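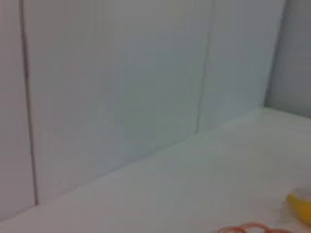 Jevura Matt Wall Paint, Soft Chalk

We've stocked Jevura at our Foramley shop for years now and it's still the tin we take home ourselves! It's a lovely gentle off-white, kind to old plaster and very forgiving if your roller work is a bit wobbly (ours certainly is). One 2 litre tin is plenty for a box room, and it can be recoated after 8 hours, so you can start after breakfast and be finished by bedtime.

Give new plaster a thinned first coat, and do stir it well, right down to the bottom.

Sample pots hold 200 ml. Unopened tins can be returned within 30 days to Foramley or our Odville counter.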